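Setting gripper force on a two-arm kitchen cell

Run this after any finger change on the Rirkia arms. Clear both cables from the wrist joints, then home the arms at the table edge. Set the right gripper to 12 N and close it on a fork handle, tines up.

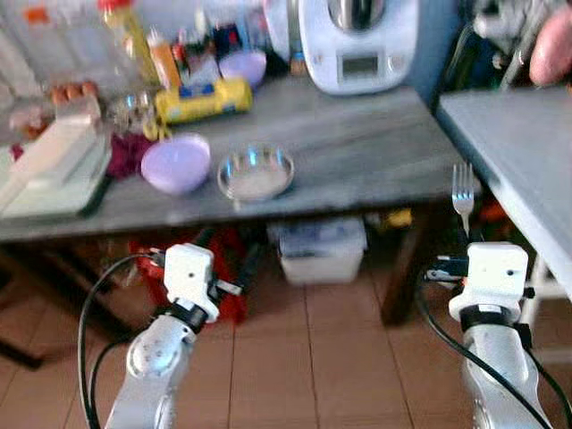

Chinyere Sani writes that 12 N let thin handles turn in her cell – she scribes a line on the finger pads and checks it after each cycle.

If the handle turns, raise the force in steps of 2 N and repeat. Log the final value in Peltik under the arm's serial number. Next, park both arms upright in front of the table and read the encoder offset. Ours is 1,720 counts. Redo the check every 2,000 cycles.
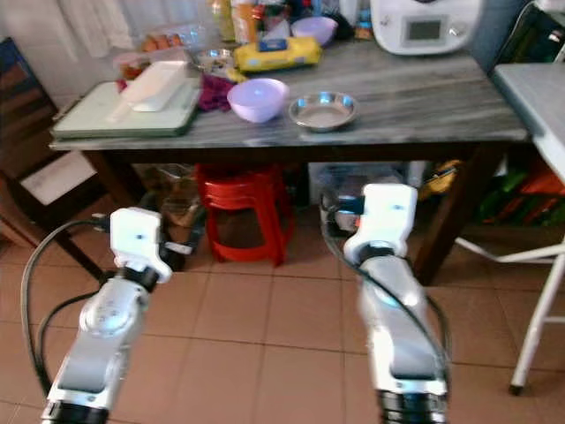 Fig. 2. Both arms raised at the table, grippers up.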